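# The House Inside the Computer

The robotics club at Dorkton meets after six in the evening, when the language classes have left the building. It has 504 followers on its page, but only six people come regularly, and most of them are under twenty. This season they entered the Nendico student challenge, household category. All of the work is done in simulation, so the club did not have to buy any hardware.

"At first I was a little disappointed," says Tarık Çetinkaya, who writes most of the control code. "I wanted to hear motors. Now I think I would break the motors in the first week."

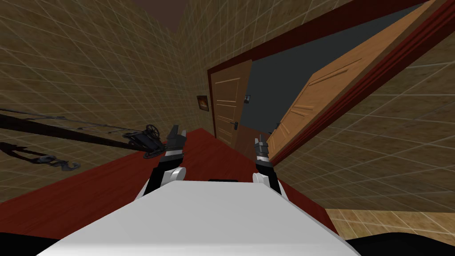
The task sounds simple when you read it in the rules. The robot, which the students named Saraç, must go through a home, reach the correct door or cabinet, and open it with one of its two arms. In the hallway the difficulties begin early. A fishing rod lies along the tiled wall on the left, and on the other side a big wooden door stands open toward the robot, so the path between them must be planned with care. Tarık's first planner treated every door as closed, and he spent two weeks of August rewriting it.

Mounir Lahlou, the club's mentor, did not help him with this. He prefers to wait until a student comes with a drawing on paper. He teaches mathematics in the mornings, and he is strict about notes -- each failed run must have one sentence of explanation, written the same evening. 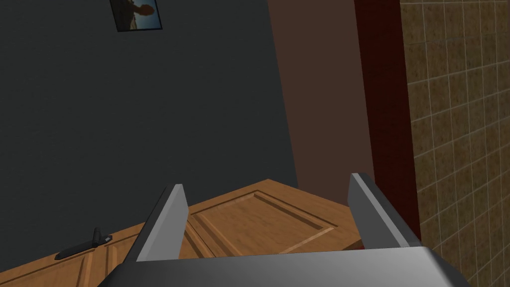 These notes became the most useful thing the club owns. When the younger members read them in order, they noticed that many failures had the same cause. The arm arrived at a good position, but the fingers were turned a few degrees too far, and the grasp missed. They added a short pause before each grasp, in which the program compares the angle of the fingers with the angle it expects. It makes the robot slower. The club had a long argument about this, because the challenge also gives points for speed.

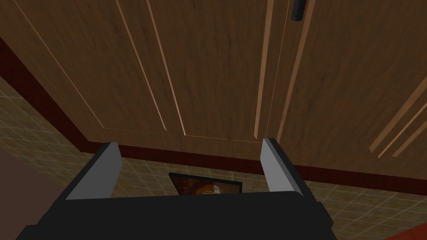

Tarık was against the pause, and he still is, a little. His proposal is to keep it only for the high cabinets and remove it everywhere else. The others want to test both versions on Destus, the shared computer which the club can use at night, and compare the notes after that.

Until the entry is sent, the meetings will be longer than usual. Mounir has asked for the key to the second classroom, and somebody must bring another extension cable.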